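The Long Table

Sugeng Halim had promised his sister he would clear the long table before supper, and he meant it, he truly did, only he had never been a man who could put a thing away without first remembering where it came from. The scissors were from Erley, and so was the good tape. The buttons had come in a tin from the shop on Hamdan Street, 375 of them according to the lid — and he had always believed the lid.

By five o'clock he had a good wide stretch of pale beige to be proud of, and just a few small things still to settle, the little red one among them.

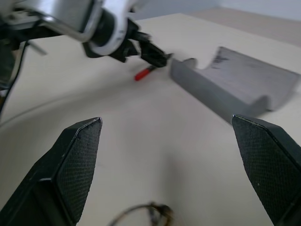 Supper

"Is it a cap?" his sister asked, setting down the soup.

"It might be a cap," said Sugeng, who had been turning the question over for over 2 hours and was in no hurry to be done with it. "Or a peg. We had pegs like that in January, when we played at Aunt's."

She handed him a spoon, and he moved his chair in closer and began to tell her about the pegs.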